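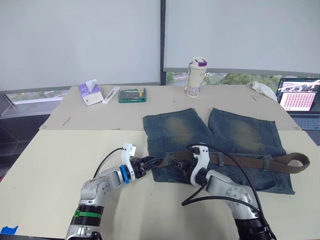

Chapter 14: Clothes That Last

Before we get to fibres and dyes, I'd like you to go and open your own wardrobe (yes, now, the chapter will wait!) and find the oldest thing in it that you still wear. Mine is a pair of jeans from the Brophy market, bought one wet November, and I'm fonder of them than is quite sensible.

Cotton denim is a twill, with a coloured thread running one way and a plain one the other,
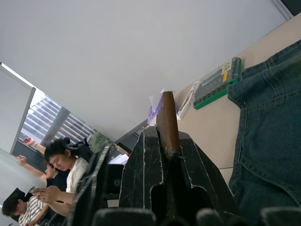 and as the coloured thread rubs away the pale one begins to show through, mostly at the knees and thighs, where we bend and sit and lean on things. We'll come back to this in exercise 2, so do keep your old pair handy. 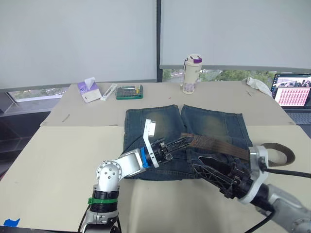 Mohsin Rajput takes a firmer view, and writes that a faded knee is simply a knee about to tear, and ought to be patched from the inside while the cloth is still strong enough to hold a stitch.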